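Kurby Metal Polish: a slow and mostly happy review

June
By Simone Nogueira
Filed under: Around the House, Cleaning & Care

My grandmother kept her metal polish in a cookie tin under the stairs, together with a pile of torn-up pillowcases, and one rainy afternoon a month she would spread newspaper over the kitchen table and put us all to work. I hated it when I was seven and I miss it terribly now. So when the hardware store on Drorkesmont Avenue put a little pyramid of Kurby tins in the window, I went in for picture hooks and came home with polish (and no picture hooks, which are still on the list).

Kurby is a cream, sold in an 8-ounce tin with a screw lid. It is pale pink and thicker than you would expect, closer to cold cream than to the runny stuff in squeeze bottles. The smell is the first thing I want to talk about, as it was what put me off polishing for so many years. The old tin of Clarkeck in my garage will clear a room. Kurby has a faint whiff of ammonia when you open it and then something like plain soap, and I was able to work at the kitchen table with one window cracked and no headache by dinner.

You put a small dab on a soft cloth, rub in straight lines if the metal has a grain and in little circles if it doesn't, let it haze over, and buff with a clean part of the cloth. I'd suggest a smaller dab than the label does. The label says "a generous amount," and on my first try I was generous and spent half the evening digging pink paste out of the hinge of a cake server with a toothpick.

Chrome is where I've been happiest with it. The bathroom faucets had years of hard water on them - we have terrible water here - and I did soak the worst bits in vinegar first and rinse them well, so the polish doesn't get all the credit. But the shine it left had a depth I hadn't seen since we moved in, and it wipes off chrome cleanly without that gray film you chase around for ten minutes.

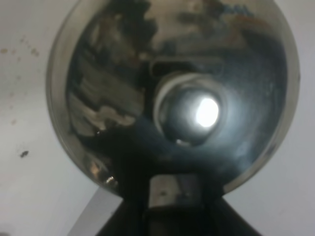
Gleice Tavares thinks chrome shouldn't see polish at all more than once or twice a year, and told me so at some length after I posted my first impressions. Her point is that the plating is thin, every polish takes a little of it with it, and a damp cloth and a dry towel will do the job the rest of the time. I've come around to this. I was doing the faucets every other week out of pure enthusiasm and I've cut back, and they look just as nice.

Brass was good, too, with more elbow grease. I did the house number, 531, which had gone the color of strong tea, and it took two rounds on each digit and a soft toothbrush for the inside of the 5. The mail carrier noticed! I will say that the shine outdoors lasted through May and then started to dull, and there is nothing in Kurby that claims to protect against weather. If you have a lot of outside brass, you may want one of the polishes with a wax in it.

Stainless steel is a slightly different story. For years I assumed it needed nothing but dish soap, and on a brushed sink that's still what I'd tell you. Polished stainless is fussier. It picks up fingerprints, and it shows the rainbow marks that come from heat, and it will also pick up fine scratches if your cloth has so much as a crumb in it. Kurby took the rainbow marks off our serving pieces in one pass.

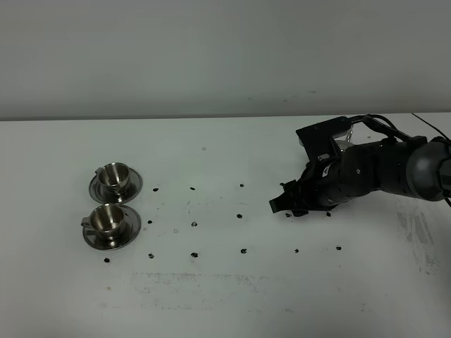 I went gently after that, with an old cotton T-shirt in place of the rag that comes folded in the lid. That rag is my one real complaint. It's stiff, it sheds, and I found blue lint in everything for a week. Throw it in the garage and use your own.

A word about anything you eat or drink from. The tin says to wash with hot soapy water after polishing, and I wash twice, paying attention to rims and the insides of handles. I only use it on the outsides anyway. For the inside of a pot with tea stains, baking soda and a bit of patience have always been enough in my kitchen, and I see no reason to bring polish into it.
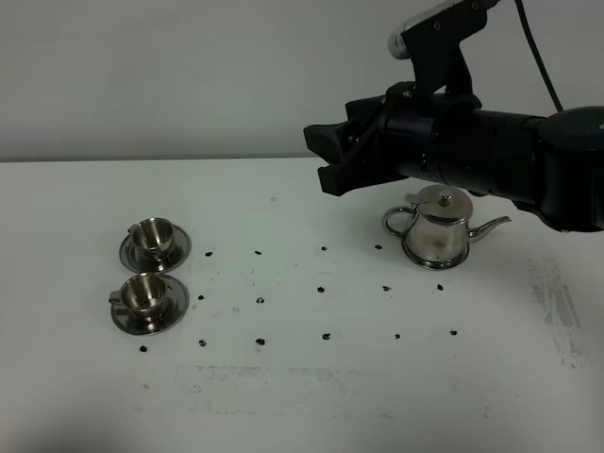

The other thing I wanted to know was how it stacked up against Faulkner, the liquid that Daiane Barros lent me half a bottle of and has very kindly not asked for back. Faulkner is quicker. You wipe it on and wipe it off, and for a big plain surface like a toaster I'd still reach for it. It also dribbles, stains the tablecloth and dries to chalk in the corners. On anything with a pattern or a seam, Kurby wins easily, and a tin seems to last forever. Mine is still well over half full after a spring of showing off.

I haven't tried it on silver plate and I don't plan to - the label is vague and my few pieces are thin enough already. Copper I've only done once, a single small pan, and it came up bright and pink and was brown again before the next batch of jam.

I'd buy it again, and I'd buy a pack of flannel squares at the same time. The store on Drorkesmont keeps them two shelves down, next to the picture hooks.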